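Girkico Opens the Doors: An Afternoon with the Planner People
October 31, 2021

The invitation to the Girkico open house promised "an inside look at the software behind modern manipulation," plus parking. The parking was a gravel lot in the next county, or felt like it. The software was real, though, and I spent most of my visit standing behind people who were frowning at it.

Girkico has 22 employees and two coffee machines, one of which is under active development. The company builds a motion and task planner called Drulix, and it sells the thing to outfits that already own robot arms and are disappointed in them. The tour began in a hallway with a poster about Drulix and ended in the same hallway, facing the other way. In between we got the test room, which they call Cabanatuan. All the rooms are named after cities where somebody on staff has relatives. The restroom has no name yet.

We were let in past a rack of computers and told to keep our elbows to ourselves. A run was paused while an engineer compared two logs, so there was time to look around, and time to be told three times that a pause was normal.
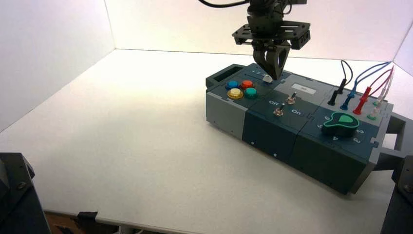

Drulix splits a job into two layers, and most of the talk in the room was about the seam between them. The upper layer decides what to do next, and the lower one works out how to get the arm there without hitting the furniture. Each layer is quite good. Each also believes the other is responsible for whatever just went wrong. The task board is where they settle it, and I can see why it earns its keep: a round push button wants a straight press and nothing clever, a toggle with a short silver lever wants a shove in one direction, and the big selector with the green pointer has to end up at a particular number, which means the software needs to know where the pointer is before it turns anything. The test leads are the part the perception staff go quiet about. A cable has no fixed shape, so Drulix keeps a generous no-go bubble around it, and the planner then complains that it has been left no room to work.

The logs were the best thing on the tour. Every plan is stored with its rejected alternatives, and you can scrub back and ask why a path was thrown out. The library holds 2,000 of these runs. The one on the monitor had considered 17 approaches to a single knob and turned down all but one of them, mostly over wrist angles. I have bought cars with less thought.

Calibration got a slide of its own. If the camera's idea of the table and the arm's idea of the table disagree by a few millimeters, the upper layer will announce a finished press and the finger will have politely tapped the bezel. Girkico's answer is a package named Finell, which compares what the arm felt with what the camera expected and marks the step as doubtful if they don't match. I asked what happens after a step is marked doubtful. A person gets a message. I asked what the person does. The person looks at the board.

There was a question period, and a man in a very nice jacket asked whether Drulix used artificial intelligence. The answer took a while and contained the word "parts."

Finell 2 is due in December, with a recovery mode that retries a doubtful step from a different angle before bothering anyone. They are taking names for the next open house at the front desk, on a clipboard. Wear flat shoes for the gravel.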